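Cup carrier

A cup carrier is a folded holder for takeout drinks, and a wonderfully clever bit of cardboard!
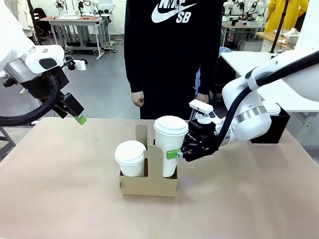

Two-cup carriers are the simplest kind. Each cup drops into its own slot, so a short cup and a tall one can ride side by side with the divider standing between them.

The divider doubles as the handle - lift there and both drinks come along.
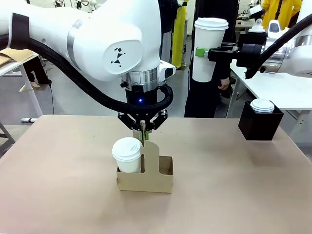 Grimilitz, December

The Lindus café switched to kraft carriers and used 456 in its first month.

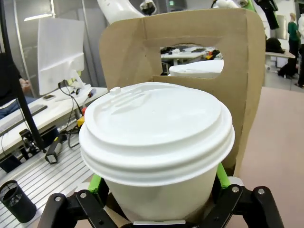 Most were folded flat again and saved for another coffee run.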